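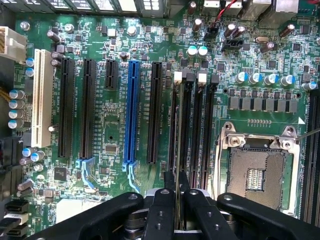
The workstation in the accounting office freezes two or three times per day since we moved it to the new desk. It is the old machine, the one that Huguette Millet uses for the Lemaire invoices. The board is the green one with four black memory slots and one long white PCI slot, and we still need this white slot for the card of the label printer, so please do not propose to replace the whole computer. I write down all what I tried, so that you don't have to ask me again.

**Symptoms**

- The screen stays fixed, the mouse does not move, the sound (if there is one) repeats.
- No blue screen and no message after the restart.
- It happens more often when Clorau is open with a big file, but it also happened on the login page.

**What I did already**

1. I ran the memory test during the night with all the modules in place. It found 13 errors, all in the same range of addresses.
2. I took out the modules, cleaned the contacts with a dry cloth and put them back. The test gave errors again.
3. I tested the modules one by one in the same slot. One of them has errors each time, the others pass.
4. I put a good module in the slot where the bad one was before. No errors after 2 full passes, so I think the slot is fine.

**Question for support**

The modules were bought from Ruvia as a kit. Can I replace only one, or must I send back the full kit? The invoice is in the name of Annick Brunet, who does not work with us anymore.

---

**Reply from Évan Mallet, Dukovis support**

Thank you for the clear notes. For Ruvia kits the warranty asks for all the modules of the kit together. The name on the invoice is not a problem if the company is the same. Please send me the serial numbers from the stickers. In the meantime you can work with the good modules, but check that they run at the same speed in the BIOS.

**Update, 16:20**

Serial numbers sent by e-mail. In the BIOS the speed was on "Auto" and it shows the same value for all. Huguette worked the whole afternoon in Clorau and there was no freeze. The start of the computer is slower, 20 seconds more than before, but she can live with it.

I leave the ticket open until the new kit arrives. In February I am away, so for the delivery please contact Salvador Meireles.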